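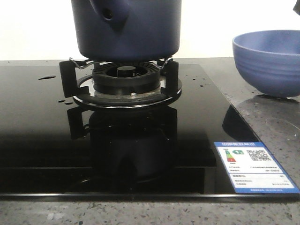

Jun 20, 2022 — madder on the Todville wool, again

Purpose: to get the same red as the last good skein. The last good skein was dyed in an afternoon by someone who wrote "bit more chalk than usual" in this notebook and signed it. The someone was me. I have asked myself what usual was and had no reply.

Wool is the Todville two-ply, scoured on Friday and left in a bucket over the weekend with a plate on top. It went into the alum still smelling faintly of sheep. Ground madder from the Saithong tin, as the Gratus lot is down to dust and a bay leaf. I have put the bay leaf to one side in case somebody is missing it.

Skein 1: no chalk. Madder soaked overnight, wool in cold, brought up slowly.
Skein 2: level teaspoon of chalk, the rest as above.
Skein 3: heaped teaspoon. If this is what I meant by "bit more", I'd like it on record that I could have said so.

The plan was to hold at 60 and leave well alone. What happened was a phone call from Indach about the invoice, and when I got back to skein 1 the thermometer said 76. Off the heat at once, lid off, spoken to sternly. Everything I've read says the browns come out of the root when it gets too hot, and everything I've read was right. Rinsed out the colour of a flowerpot. A nice flowerpot, but the order says red.

Skein 2 behaved. Good clear colour at the first look, slightly patchy near the ties where I'd done them up too tight (I do this every time, and every time I write it down). Retied loosely with the cotton and turned it over with the long spoon.

Skein 3 came out at 1630, lifted onto the rail to drip. Deeper than 2, with a touch of blue in it, and closer to the old skein than anything since spring. I held them together at the window and then at the door and got two different answers. Will look again once it's dry, when it will be lighter and I'll be less fond of it.
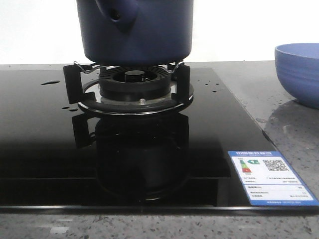 Qistina Mandagi thinks the chalk is a red herring and I should be looking at the water. The old skein was done before the pipework was changed, she says, and she'd run skein 3 again with rainwater before ordering so much as a spoonful of anything.

Annoyingly sensible. The butt in the yard is full, though it has leaves in it and something that may once have been a sponge. Strain through muslin, twice.

To do:
Rainwater repeat of 3, same weight of wool.
Buy a measuring spoon with a number on it.
Flowerpot skein to the sample drawer, labelled "terracotta", as if intended.
Ring Indach back before lighting anything.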